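Sicher nach Hause nach einer langen Nacht

Wer in Kamville ausgeht, soll die Rückfahrt schon vor dem ersten Getränk planen. Schreiben Sie einer Freundin, wann Sie ungefähr zurück sind – zum Beispiel um 2 Uhr.

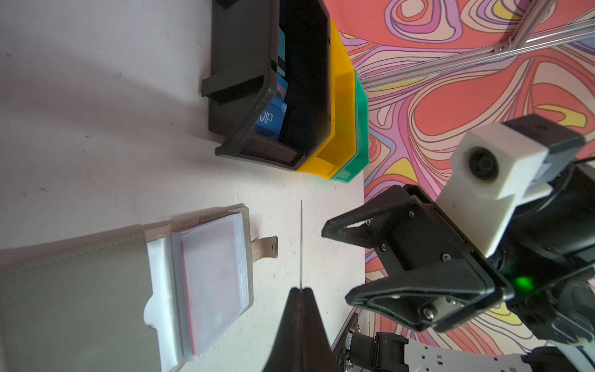

Vergleichen Sie vor dem Einsteigen immer das Kennzeichen mit der App. Fragen Sie den Fahrer, für wen er kommt, und nennen Sie Ihren Namen nicht zuerst. Von Kamville nach Vutley kostet die Fahrt etwa 60 Euro, zu viert ist es also erträglich.
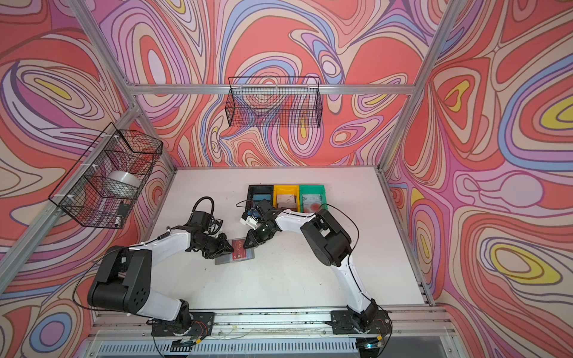 Weiße Tischfläche, Wände mit buntem Wirbelmuster

Teilen Sie den Standort während der ganzen Fahrt. Wenn jemand nicht mehr ansprechbar ist, rufen Sie sofort die 112 und setzen Sie ihn nicht allein in ein Auto. 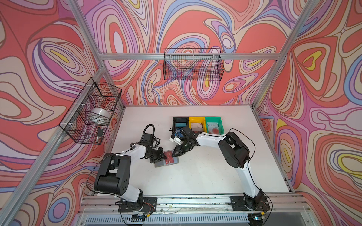 Zwei schwarze Drahtkörbe an den Wänden

Zu Hause melden Sie sich kurz. Eine Nachricht mit einem Wort genügt.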